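Packing and unpacking a box with two hand-held grippers: the Biltby build, part 2

Part 1 was the printing and the linkages. If your jaws don't close square yet go back and fix that first, none of this will help you.

This part is wiring, zeroing, then the box job. Allow an evening. I did mine at the kitchen end of the flat after tea, started at 7 pm and finished way too late.

What you need

2 finished grippers, left and right
The Vovora logger board, plus its USB cable
Small Phillips driver, 2 mm hex key
Blue threadlocker
Masking tape and a marker
An open cardboard box with decent high walls
A few things to go in it, different shapes. Carton, folded card, hanger, that sort of thing

Get the box from the recycling, don't buy one. Mine's had a hard life and it works fine.

Step 1. Snug the linkage screws

Every joint on both arms. Tight, then back off a touch until the arm swings under its own weight. Drop of threadlocker on each one. Wait for it to cure before you squeeze anything, I didn't and had to redo a whole side.

If the arms click when they pass half way, the pivot disc is rubbing the body. Thin nylon washer under the disc. Don't sand the disc.

Step 2. Label left and right

Tape on the handle, big letters. Tape on the cable as well, both ends. You will swap them otherwise and your data comes out mirrored and you won't notice till you play it back.

Step 3. Logger board

Left gripper to port A, right to port B. Power last. Green light on the Vovora means it has found both encoders, orange means one only. If orange, reseat the plug on the side that's missing, they're stiff little buggers and need a proper push.

Set the rate to 48 samples a second. It'll go faster but the files get silly and my old laptop started dropping lines.

Step 4. Zero the jaws

Close both grippers fully, hold, press the button. Open both fully, hold, press again. The closed reading should be near 0 and the open near 1000. My left one would only ever get to 187 when open, spent ages on it. Magnet was in upside down. Flip it, glue it, zero again.

Do this every time you power up. Takes ten seconds.

Step 5. Set up the box

Put it on something low enough that your elbows stay bent. Floor is too low, bench was too high for me. You want to look down over the back wall without leaning.

Fold the flaps right down or cut them off. Flaps catch the linkages on the way in and then you get a nice jerk in the recording. If a wall has a tear in it tape the tear from the outside so the jaws can't snag.

Light from above if you can. Turn the telly off.

Step 6. Dry run, no recording

Go slow. Both grippers in over the box, left side does the carton, right side does the thin stuff. Swap if you're left handed.

Cartons: come straight down, jaws either side of the narrow faces, squeeze till it stops sliding and no more. Over-squeeze and the cardboard caves in and your grip width reading is rubbish.

Hangers: go for the hook. It's thin so it wants to roll out, get it upright between the finger tips and pinch high up. Took me heaps of tries. If it keeps twisting, stick a bit of rubber on the pads. I cut mine from a Flarkard shelf liner.

Folded card: leave it till last or it ends up underneath everything. Grab the fold, not the open side.

Keep the two bodies apart. The pivots are wide and they bump before the jaws ever meet, so work one in front and one behind if you need both tips on the same thing.

Step 7. Record

Hold start for two secs, wait for the beep. Lift one item out, put it down, pick it up, put it back. Stop. One item per file. Long files are a pain to trim, ask me how I know.

Name the files as you go: item, side, number. I use the free Lanz viewer to check the jaw curve afterwards. You want a smooth slope down, flat bit while its holding, smooth slope up. Spikes in the flat bit are slip. Bin those and go again.

Charge the board overnight, it doesn't like being left flat. Part 3 is mounting the left one on the arm, once the brackets turn up.

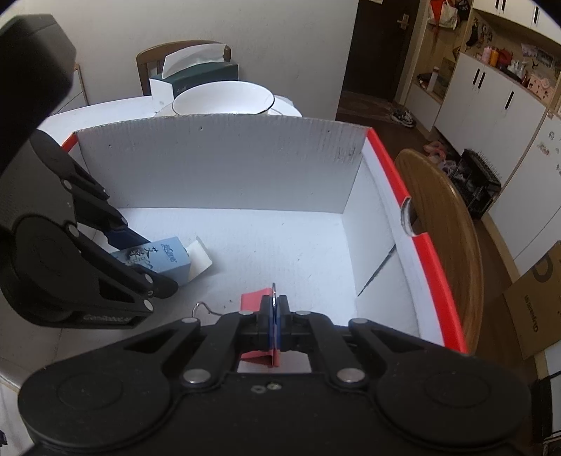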